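Re: [ralla-data] rack task, start state and rejects
From: Ilona Juhász
To: ralla-data list
Date: 10th December
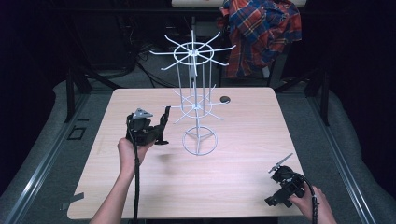
Rack task, both hand-held grippers in, head view.

Mohit, answers below your text.

Mohit Pandey wrote:
> I went through the first batch of the rack task. 128 episodes
> uploaded, 27 flagged. Most flags are "start state unclear".
> Two questions:
> 1. Does the rack have to be bare at the start?
> 2. Is the black puck part of the task or not? Some labels
> name it and some leave it out.

1. Yes. No item on any spoke, top tier or middle tier, when recording begins. If something is still hanging from the last run, take it off before you press start. An episode that opens with a loaded rack goes to the "reset" folder and we label it separately. Please don't trim the front to hide it, the trim breaks the time match between the left and right gripper streams.

2. Leave it out of the label unless a gripper touches it. It can stay on the table. I would prefer that its position change between episodes, otherwise the policy will learn to use it as a landmark. The same goes for the rack itself: shift the base a little and turn it, so the eight top spokes don't always point the same way.

On the flags: I opened all 27. In 19 the start state is fine and the checker is wrong. It loses the thin white wire against the light table and reports no rack. Segundo has a patch for this on the Pirley branch, not merged yet. Until then, override by hand and put "wire" in the notes field.

The other eight are real rejects. Both grippers have to be in the head view for the first second, and in these the right one comes in late. The left one is usually held higher and causes no trouble. Check the slack in both cables before you start.

Episode 1607 is a duplicate of 1606, I have removed it from the index. The numbers after it stay as they are.

Socorro Condori is re-running the eight on the same table. Send label changes to her and copy the list.

Ilona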